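How to get your business records in order before you register for VAT

Registering for VAT in the UK takes less time than finding the paperwork you need to do it. The form asks questions in a calm, friendly way, one screen at a time, and then logs you out while you are upstairs looking in a shoebox. Do the shoebox part first.

What follows is how we take new clients through it at Lamptey. It suits sole traders and small limited companies. If you run a partnership, most of it still applies, but you will have to agree on things with your partner, and I can't help you there.

Step 1. Work out your turnover properly

The test looks at a rolling twelve months, so your accounting year is no use here. Add up your taxable sales for the last twelve months, then do it again at the end of every month from now on. Put it in the diary. Friday afternoons are good, as you weren't going to do anything useful anyway.

Check the current threshold on the government website on the day you do the sum. Do not use the figure your brother-in-law remembers.

Step 2. Gather your details in one place

You will want:

- your National Insurance number or company registration number
- your Unique Taxpayer Reference
- business bank account details
- turnover to date, and a sensible guess at the next twelve months
- a plain description of what the business does

That last one causes more trouble than the rest together. A client trading as Tiltska once sent me 29 lines about values and journeys. They sell blinds. "Sells and fits window blinds" went through without a murmur. 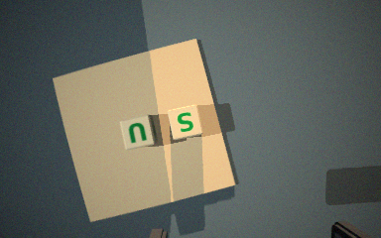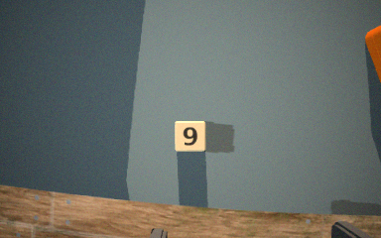
Page last changed: February

Step 3. Copy the numbers, don't type them from memory

Reference numbers are long and dull, and people who are sure they know theirs have usually swapped two digits. Open the original letter, copy the number into a document, and check it back to front. If the name on the letter doesn't match the name you trade under - Emuda on the van, something else entirely at Companies House - write both down and note which is which.

Step 4. Choose your start date

If you have to register, the date is mostly decided for you. If you are registering by choice, you can usually ask for an earlier one, and you may be able to reclaim VAT on things you bought before it. Goods and services have different time limits, and you need the invoices. A bank statement with the word "supplies" circled in biro is not an invoice.

Step 5. Send the form and keep the receipt

Save the confirmation page as a PDF and print it too. I have 2 clients who saved theirs to a laptop that later met a cup of tea.

While you wait for your number you can't show VAT on your invoices, although you may already owe it. Put your prices up to cover it, tell your customers why, and send proper VAT invoices once the number arrives.

Step 6. Set up your software before the first return

Returns have to be filed through compatible software. Pick something you can bear to open. Connect it, send yourself a test invoice and delete it afterwards. One of ours forgot, and chased himself for payment for 7 weeks.

Questions about any of this can go to Achilleas Karamanlidis at the address below. He replies within 48 hours, longer if you attach photographs of receipts sideways.

Related pages

Flat rate or standard: a short argument
What counts as a business expense (not the dog)
Closing a sole trader business tidily
Case notes: Trarnuteck changes its year end

Contact us | Copyright Lamptey | Back to top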